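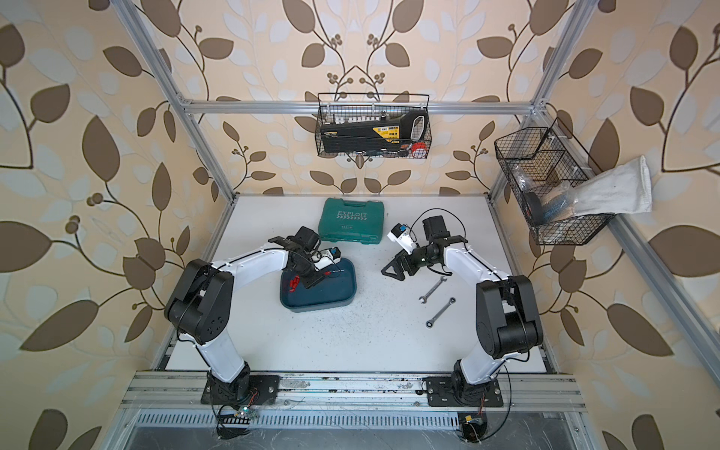 A two-arm workcell at the Birkulholm student robotics club, with tray, toolbox and wrenches on the table.

The Vimance Project is a student robotics project run by the Birkulholm club in Jurden. Members work in small teams on tabletop sorting and packing tasks, using a pair of arms fixed to a shared front rail. It began as an evening class and became a club activity in March of its second year.

The project has 39 members, divided into seven teams. Each team is assigned one task per term and keeps a written log of its attempts. A task is closed after 1000 logged attempts or at the end of term, whichever comes first.
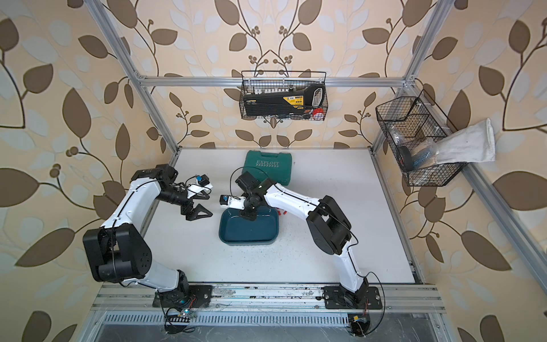

Tasks are graded by difficulty. Beginners move single objects into a tray, while older students handle hand tools and cases with both arms. The club also enters the Vasiliauskas Cup, a regional contest for school teams. Its entry for the current season was filed on 2/5/26 in the two-arm class, which requires all work to be done inside an enclosed cell.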